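最終更新：2024年12月26日（木曜日）

作業ノート　Quezadaの戸棚　扉の塗り直しと蝶番

朝、室温低い。暖房入れても塗装ブースの隅が冷えたまま。湿度計は70％で、昨日の雨がまだ効いている。水性を塗る日じゃないが、年内に下塗りだけは終わらせたいので始めた。

まず昨日の続き。右の扉、旧塗膜の剥離。上半分はヘラで素直に浮くのに、下の框まわりだけ粘る。たぶん二度塗られている。断面を削って見たら、クリーム色の下にもっと黄色い層があった。その下は木地で、目止めらしきものは見えない。昔の人が油性のまま直に塗ったか。剥離剤をもう一回のせてラップで覆い、4時間放置。途中でめくらないこと（前回これで失敗した。めくった所だけ乾いて固まって、結局スクレーパーで木地に傷をつけた）。

待つあいだに左の扉。こっちは剥がし終わっているので素地調整。#120、#180の順。#240までやると下塗りの食いつきが悪くなる気がする。Boychukさんは#220まで当てる派。前にも言い合いになって、決着ついてない。今回は自分の担当なので180で止める。框の内側の面取り部分はペーパーを指で当てると角が丸くなるので、当て木を作った。端材を面の角度に削って両面テープでペーパーを貼っただけ。よく働く。捨てないで、引き出しの左奥に入れておく。

水引き一回。毛羽が立ったところを軽く撫でて落とす。粉は掃除機で吸ってから固く絞った布。タッククロスは使わない、ワックス分が残ってはじいたことがあるから。あのときのはじきは下塗りを二回重ねても消えず、結局全部剥がした。

下塗りはBrulanoの水性プライマー。缶を開けたら上に水が分離していて、底が重い。電動で混ぜると泡を噛むので手で混ぜる。底をこそげるように、ゆっくり。こし網を通したら塊が少し引っかかった。網がなければそのまま塗っていたと思うとぞっとする。薄めは無し。湿度が高いときに水を足すといつまでも乾かない。

塗る順番のメモ。鏡板、縦框、横框の順ではなく、鏡板、横框、縦框。継ぎ目で縦框の刷毛目が横框の端を切るようにする。毎回ここで一瞬迷うので書いておく。刷毛は幅の狭いほうの筋違い。ローラーは鏡板だけ。短毛のスポンジだと細かい泡が出るので、マイクロファイバーに替えた。替えたら肌がかなり落ち着いた。

一回目、指触乾燥まで31分。この湿度にしては早い。ただし鏡板の溝に溜まったところは別で、そこは昼過ぎまで柔らかかった。溝の溜まりは塗ったらすぐ、乾いた刷毛の先で吸う。後からやると引きずる。今日は一か所引きずった。右下。明日研いで直す。

昼、Koltanceのほうの電話で中断。椅子の張り地が届いていない件。運送会社に問い合わせ、返事待ち。こっちのノートに書くことじゃないけど、忘れそうなので。
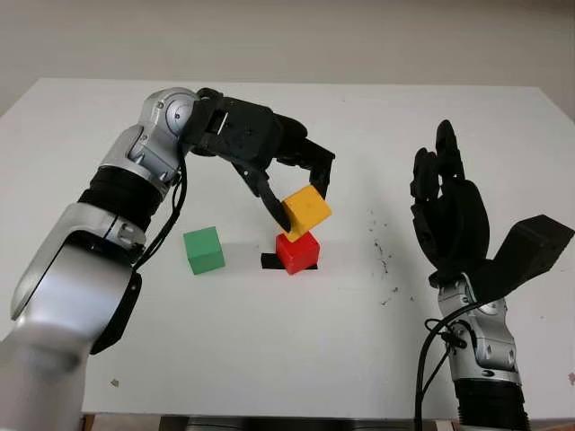
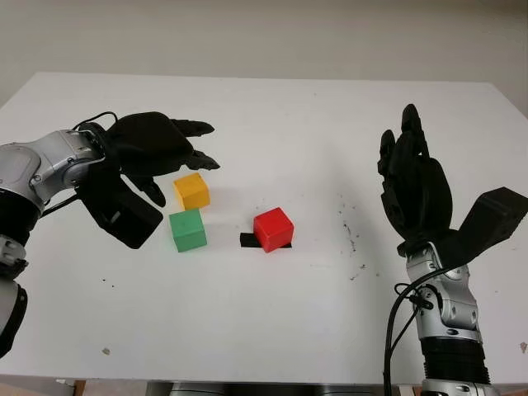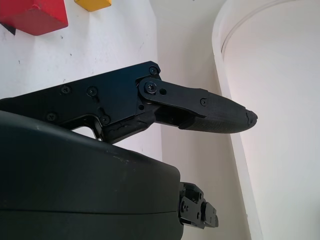 午後は蝶番とねじの話。もとの蝶番は真鍮の平蝶番で、軸が減って扉が下がっている。軸だけ打ち替える案もあったが、羽根の穴も楕円に広がっていて、もう無理。Kevitzの鉄製の黒に替える方向で、Quezadaの奥さんには電話で了解をもらった。問題は頭の納まり。蝶番の皿取りが浅くて、手持ちの皿ねじだと頭がほんの少し出る。3枚目の黒い板に並んでいる小さい皿ねじ、ああいう黒い小頭のものが欲しい。白い扉に黒の金物だと、ねじ頭の出っぱりは思った以上に目立つ。光が横から入る部屋に置くものなのでなおさら。頭径の小さいのを探すか、皿取りを深くするか。深くすると羽根が薄くなって扉の重さに負けそう。先に小頭を当たる。

頭の溝をそろえるかどうかも決めてない。元の真鍮ねじはマイナスで、だいたい縦にそろっていた（締めてから少し戻して合わせたのか、偶然か）。十字にするならそろえても意味が薄い。見た目だけならマイナスがいい。でも黒のマイナス皿の小頭なんて売ってるのか。カタログは年明けに見る。

下穴。旧穴はラミンの丸棒で埋める。6mmのドリルで一度さらって、丸棒に薄くボンド、打ち込んで一晩。爪楊枝で埋める人もいるけど、軸まわりは力がかかるのでやらない。丸棒は繊維がねじと平行になるから効きが弱い、とBoychukさんに指摘された。確かに。木口にねじを打つのと同じことになる。埋木錐で横木取りの栓を作れば解決するが、框の見込みが薄いので栓の深さが取れない。どうするか。長めのねじで埋木の奥まで効かせる、で妥協。これは試験片で引っ張ってみてから決める。

試験片は同じくらい古い杉の端材で作った。片方は丸棒、片方は栓。ねじを入れて、バールで起こす。数字を取るような試験じゃなくて手応えだけ。丸棒のほうは粘ってから急に抜けた。栓はまわりの木ごと持ち上がった。うーん。栓が勝ちといえば勝ちだが、まわりごと割れるのは框では困る。抜け方だけ見れば丸棒のほうが後の修理がしやすい。丸棒でいく。納得はしきれていない。

仕上げの艶。ここがいちばん揉めそう。奥さんの希望は「艶なしの白、でも拭けること」。艶消しは擦れたところが光る。濃い色ほどじゃないが、白でも取っ手まわりは半年でわかる。前に三分艶と全艶消しの見本板を並べて、濡れ布巾でこすった記録があるはず。3月のページ。見返したら、全艶消しのほうは往復のあとがはっきり帯になった、とだけ書いてある。往復の回数を書いてない。自分の字なのに役に立たない。もう一回やる。

見本板の条件（今度はちゃんと書く）
・素地：同じ杉、#180止め
・下塗り：Brulanoプライマー2回、間で#320空研ぎ
・上塗り：白、全艶消し／三分艶、各2回
・乾燥：一週間置いてからこする。早くやると柔らかくて差が出ない
・布：綿、水だけと、中性洗剤入りと
・見るとき：窓際で斜めから。蛍光灯の真下では何も見えない

白の色味も、ただの白だと青い。戸棚を置く壁が少し黄みのある漆喰なので、並べたとき扉だけ冷たく見えるはず。黄土をほんの一滴、黒を針先くらい。調色は小瓶でやって、乾いた色で見ること。濡れ色で合わせると必ず外す。水性は乾くと一段濃くなる。小瓶の蓋に乾いた色を塗っておくと後で探しやすい。前回の瓶、ラベルが剥がれてどれがどれだか分からなくなっている。油性ペンで直に書くべし。

夕方、右の扉のラップをはがす。下の框、きれいに浮いていた。黄色い層ごとずるっと。気持ちいい。ただ隅の入り組んだところに残っているので、竹べらを削って掻き出した。金属だと傷になる。竹べらの先は斜めに、少し反らせるとよく入る。剥離剤の拭き取りは二回、そのあと水拭き。残ると上の塗膜が浮くのでしつこいくらいに。拭いたウエスは水を張った缶へ。

木地を見たら、横框の端に古い割れがあった。塗膜に隠れていたもの。ほぞの所まで行っているかどうか。薄い紙を差してみたら途中で止まったので、たぶん浅い。注射器でボンドを入れて、当て木をしてクランプ。締めすぎないこと。にじみ出たのはすぐ拭く、白で塗りつぶすから平気と思っていると段になって出る。

左の扉の下塗り二回目は見送り。溝がまだ怪しいし、湿度もたいして下がってない。焦って重ねて縮んだら全部やり直しになる。扉は桟を噛ませて平らに置いた。立てかけると反る。裏面もまだ塗ってないので、片面だけ塗膜がある状態が長引くのはよくない。明日、裏から先にやる。本当は今日裏も塗るつもりだった。

道具。刷毛は水で洗ったあと石けんで揉んで、紙を巻いて形を整えて吊るす。根元に塗料が残りやすい。筋違いの一本は毛が割れてきたので下塗り専用に落とす。柄にテープ。ローラーは今日で捨てる。

明日
・右の扉、クランプ外して素地調整
・左の扉、裏面の下塗り。溝の引きずり（右下）を研ぐ
・丸棒の頭を切って面一に。鋸はあさりの無いやつ、厚紙を敷く
・見本板の下塗り一回目
・取っ手の穴位置、古い穴と新しい座金が重なるか紙で確認。重ならなければこれも埋める
・張り地の件、返事が来てなければもう一度電話
・Kevitzに小頭の黒皿を扱っているか問い合わせ（もう休みに入ってるかも）

追記。帰りぎわにBoychukさんが左の扉を触って、やっぱり毛羽が残っていると言う。指でなぞると確かに鏡板の下のほうがざらつく。220まで当てていればと言われた。下塗り後の空研ぎで取れる程度だとは思うう。明日#320で撫でてみて、取れなければ鏡板だけやり直し。加湿も除湿もせずに換気扇だけ弱で回して帰る。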